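Desk bottles, page 2

Back again with more from my running gallery of water bottles and the tables they end up on. I started it in May with a plan to stop at 100, and I am now on number 145, so you can guess how well that plan went. Everything on this page went up on 11/13/21. If you came over from the Hovcombe swap board, hi, and welcome!

Number 145, the black cap one, three times over.

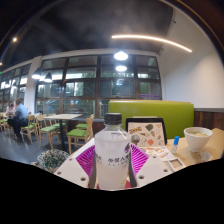
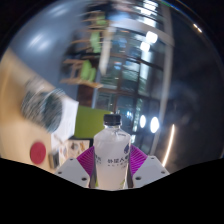
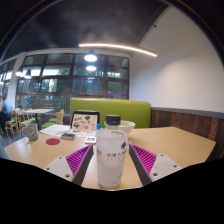

I keep changing my mind about what makes a good bottle, but the cap is where I always start. I want one I can grab without looking, which means ridges or a decent width, and I want it dark, because pale caps look grubby after a week in my bag (my old Prasside had a cream one and it never recovered). After that comes the body. Clear plastic is pretty for a day and then every scratch shows. Cloudy plastic hides a lot more, and I love how the black screw cap and the little droplet mark stand out against all that soft white. The line of Chinese characters going across is lovely too, nice and dark, and I wish more companies would stick to one line and leave the rest alone. My Jurnero has so much writing on it that I've been reading it in meetings for two years.

The other thing I go on about is where a bottle lives. In the last picture there's a tablet, a phone, loose papers and a white bowl all sharing the same wood table, and that is pretty much how my own desk goes by lunchtime. A tall bottle suits a table like that. It stands up out of the clutter, so you reach for it more, and a screw cap means I can park it next to paper without fretting. Short fat ones vanish behind the first thing you put down! I do use coasters at home, and I liked spotting the round red one over on the left in that same picture. Mine are cork and they stick to everything.

And that lime green seat! I'd have a whole kitchen in that color if I could get away with it.

Still to come: the big Rebelo with the carry loop, which I've been putting off because it won't fit on any shelf I own, and a batch of kids' bottles with straws. The swap board thread is up to 716 posts now, and I read every one, so if you've got a favorite, leave it there with a note about the cap. You know I'll ask.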